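25 March's consultation paper on shared desks has drawn 216 written replies, and the Lozano Institute has been asked to set out its own position. We do so as an employer of long standing, and with some regret that the matter was not opened to staff before the leases were signed.

## The case as it has been put

The proposal would remove assigned desks from the whole of the Suvon building by September. Staff would book a place each morning and clear it each evening. The paper, prepared by Ankit Lodhi for the estates office, argues that many desks stand unused on any given day and that the rent on them could be better spent. We accept the first point. Empty desks cost money, and an institute funded largely by its members ought to be able to say what that money buys.

Our difficulty lies with what the paper leaves out. It treats a desk as a surface with a power supply, and counts it as used only when someone is sitting at it. A good deal of office work does not fit that measure. An editor who leaves a marked proof open overnight is using the desk. So is the case worker who keeps three files side by side for a month, and who would otherwise need to lay them out afresh every morning.

Hortensia Cabrera put this plainly in her reply on behalf of the records section. Her staff lose 20 minutes a day to unpacking and packing away under the present trial. Over a year, that is a real loss of skilled time, and it appears nowhere in the savings table. The paper prices the floor and the furniture with care, down to the tabletops, and gives no price at all to the hours of the people who work at them.

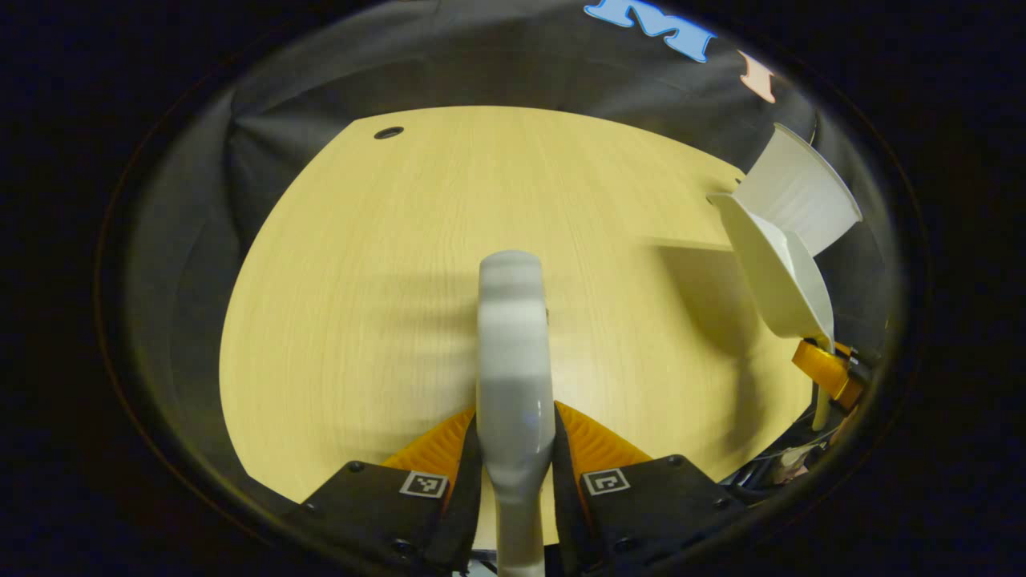 ## What the trial has shown

The trial on the second floor involved 41 members of staff. It was fairly run, and we thank Corey Maihi for publishing the comments in full, including those critical of his own team. Some people liked the change. Newer colleagues in particular said that they had met others whom they would not have met otherwise, and we give weight to that.

Others found that they arrived earlier and earlier to secure a quiet place, or stopped coming in. Those with bad backs had to adjust a different chair each day. Several asked for a locker and were told that lockers fell outside the budget. The trial report records these as matters of habit which will settle in time. We see no evidence for that view in the comments themselves.

## What we would ask for

The institute does not oppose shared desks in principle. Departments whose staff are often away may well prefer them, and should be free to choose them. We would ask that the choice rest with each section head, that anyone with a medical need keep a fixed place without having to argue for it twice, and that lockers be paid for before any desk is removed.

We would also ask that the decision be put back until a second trial has been held in a section which handles paper files every day. Elaheh Rostami has offered hers.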